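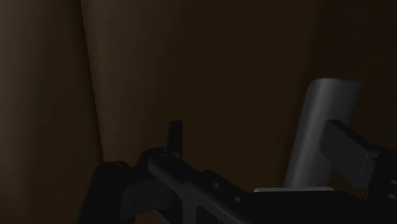
Night shift with the grey cylinder

So I've been filling up the Pumero set again, and wow, the sim is gloomy when you turn the lights right down! Dark brown everywhere, black gripper, one grey cylinder on a lean. I've got 32 lighting setups to get through and the dim ones are my favourite (my eyes disagree).

The goal is 3,000 grasp examples by the end of winter. Marko, my little learner, trained on the June batch and got very good at bright, upright cylinders, then fell to bits on anything tilted or murky. Fair enough, I'd only given it 19 tilted ones. My fault, not Marko's.

Now I randomize the slant and colour on every run and keep the misses too, labelled as misses. I used to bin those, which was silly.

Six more setups tonight, then I'll start a fresh training run and go find a snack.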